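Search the handouts Enter keyword Go

Akard Workshop Course: Surfaces and Small Wares
Handout 12: Marking and clearing glossy tableware

1. Scope

This handout covers short dark strips laid on smooth, brightly colored ware, and the order in which a mixed table is cleared. Read it with the Neline notes on adhesives. Strips are treated here as loose markers until they are pressed down.

2. Glare

A glossy surface returns the light source as a white patch. Inside the patch no color or edge can be read. Outside it the color still drifts: a warm orange goes redder on one side and yellower toward the light. Judge color away from the patches, and judge a strip by its outline. Black on orange gives strong contrast and can be checked from directly overhead.

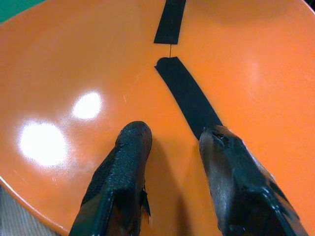

Last changed: Mon 13 March

Two strips placed end to end should leave a short gap of bare surface. The gap is the reference. Record its width before either strip is moved -- a later reading is of no use. Strips of unequal length are acceptable if the record says which is longer.

3. Curved rims

Near a rim the surface turns away and the shade darkens. Keep strips on the flat part where possible. A strip carried over a rim lifts at the end first, so check the ends before the middle.

4. Stacking and clearing

4.1 Plate at the bottom, bowl on the plate, mug in the bowl. A mug on its side takes less height than an upright one, but its handle must not bear on the rim.

4.2 Lay spoons and other utensils flat beside the stack, tips to the back of the table.

4.3 Jars of granular stock stay lidded and stand behind the dishes.

4.4 The marked plate keeps the center of the table. Strips come off one at a time, the one nearest the front edge first.
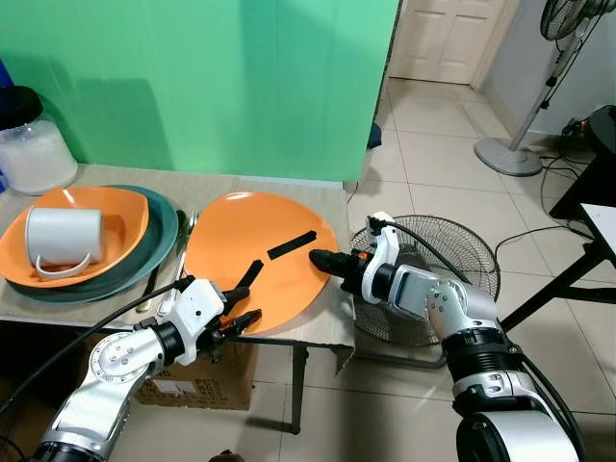

5. Exercise

Work in pairs, 46 minutes. Lay two strips on a glossy plate, one diagonal, and sketch the layout. Turn the plate a quarter turn and sketch again. Mark on both sketches where glare hides an edge. Sketches go in the Gaser folder.

Related handouts
Handout 11: Lids and jars
Handout 13: Paper and card table covers
Ackah method for gap records
September reading list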